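Varifocals making me feel seasick, do I stick with them?

Posted in: Glasses, lenses and eye tests

rory_g
2026-09-23
Picked up my first pair of varifocals from the optician in Omholm and I'm not getting on with them at all. Reading is fine if I hold the book dead in front of me. Distance is fine too. It's everything else! Stairs are horrible, the kerb looks further away than it is, and if I turn my head quickly the whole room sort of swims. I've had a headache by teatime every day so far.

The lady who fitted them said give it a fortnight. My brother-in-law says he gave up on his and just carries two pairs. I'm 60 next month and have only ever worn cheap readers, so I don't know what's normal. Does it really wear off?

Rory Guthrie

hauwa_ol
Yes, it wears off, or it did for me. I was ready to throw mine in the river for the first nine days and then one morning I noticed I'd come downstairs without holding the rail. The trick is pointing your nose at what you want to see instead of just moving your eyes (you feel like an owl, but you get used to it). And wear them from the minute you get up. If you keep swapping back to the readers you start all over again each time.

Jairo R
I'm going to disagree with Hauwa a bit. I did the "just persevere" thing for two months and it was a wasted two months. When I finally went back they measured me again and the fitting height was wrong on the left side. New lenses, no charge, and I was fine in a couple of days. So by all means give it a week or so, but a headache every single day would have me back in the shop sooner than that.

hauwa_ol
Fair enough, but he's only just got them! Everybody has a headache at the start.

Jairo R
I didn't with the second pair, is all I'm saying.

NanaBawa
Rory, which design did they sell you? There's usually a cheap, a middling and a dear one, and the cheap ones have a much narrower clear bit down the middle. I had the basic ones from the Kekuvden branch and everything off to the side went soft and leaned over, door frames especially. Paid the extra next time round and the difference was huge. I begrudged every penny, mind. 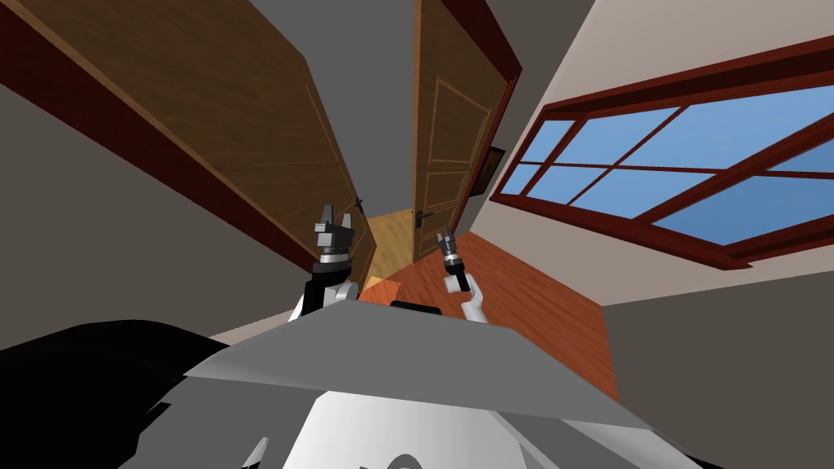
The other thing is the size of the frames. Mine were those shallow fashionable ones and there just wasn't room for the reading part, so I was forever tipping my chin up like a duchess. Ask them if yours are deep enough. My second pair are bigger and not half so flattering, but I can read a menu.

rory_g
Thanks all, that's quick. Nana, the receipt says Posameck Standard, which I'm guessing is the bottom rung. Frames are fairly shallow, yes. I chose them because my daughter said the others made me look like a newsreader. Nothing wrong with newsreaders, I suppose.

Jairo, I hadn't thought about the measuring. She did draw dots on the lenses with a pen but I was chatting the whole time and probably wobbling about.

adwoa_f
Can I put in a word for not bothering? I've got two pairs, one for driving and telly, one for reading, and I've never regretted it. I tried varifocals twice. The second time I missed the bottom step at my sister's and that was that. Plenty of people manage, I know, but there's no shame in it if you don't.

hauwa_ol
Adwoa, don't you lose them though? I'd have one pair in the fridge by lunchtime.

adwoa_f
On a cord round my neck, very glamorous. The spare readers live in the car.

Jairo R
On stairs, Rory, tuck your chin down so you're looking through the top part. Looking down with just your eyes puts you in the reading bit and the steps go blurry. And please don't drive in them until the swimming stops. I did 20 minutes up to Sowah in my first week and it was not clever.

NanaBawa
Seconding that. Also, if the headaches get bad or you get anything odd like flashes or double vision, ring them straight away and don't put it down to the glasses.

rory_g
No flashes, just the headache and feeling a bit green. I've phoned and they'll check the fit on Friday week -- no, hang on, she's just rung back and they can squeeze me in tomorrow morning. I'll ask about the height and the frames and report back. Chin down on the stairs does help, by the way. Just tried it with a cup of tea in my hand and didn't spill any.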